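Repair room at Brullthorpe to sort donated electricals by bench

The repair room at Brullthorpe library has changed the way it takes in small electrical goods and household oddments. From October, items handed over at the front counter go straight to a sorting desk, where they are laid out, checked for damage and given a numbered tag before anyone opens a case or plugs anything in.

Llinos Beddoe, who runs the intake desk, said the old system of mixed crates had led to leads being parted from their chargers. The room logged 381 items in its last working year, and roughly 90 of those were held back for want of a matching lead or adapter.

Under the new method each batch is spread on a padded surface. Power strips and mains leads are looked at first, starting with the plug and working along the cable to the sockets. A strip with a split sheath or a loose pin is cut and scrapped. Adapters are read for voltage and current and tagged with both figures. Phones are kept apart from tools until the battery has been checked for swelling.

Items that need no power, such as tape measures and puzzles, are wiped down and passed to the lending shelf. Loose brackets and ribbon cable are bagged for the parts drawers.

Iestyn Gwilliam, who tests the mains goods, said the change added time at the counter but cut the work later on. "Most of the delay was people hunting for the other half of something," he said. The tags were printed by Prurnent, a label firm in the town, and are fixed with cotton ties - adhesive ones had marked several cases.

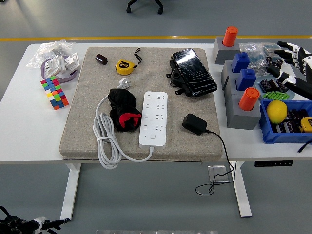 COMMUNITY AND LIBRARIES

A white desk is used for the work, with a large beige cushion in the middle to stop cases being scratched. A power strip with its cable coiled, a phone in a rugged case and a yellow tape measure can be laid on it together, leaving the sides of the desk for plastic parts and other pieces.

Intake is open from 2 until 7 in the afternoon. Microwave ovens, heaters and anything with a fuel tank are not accepted. Owners who want an item back should say so at the counter, as untagged goods pass to the lending shelf once tested. Nerys Wogan is taking names for the next bench training session.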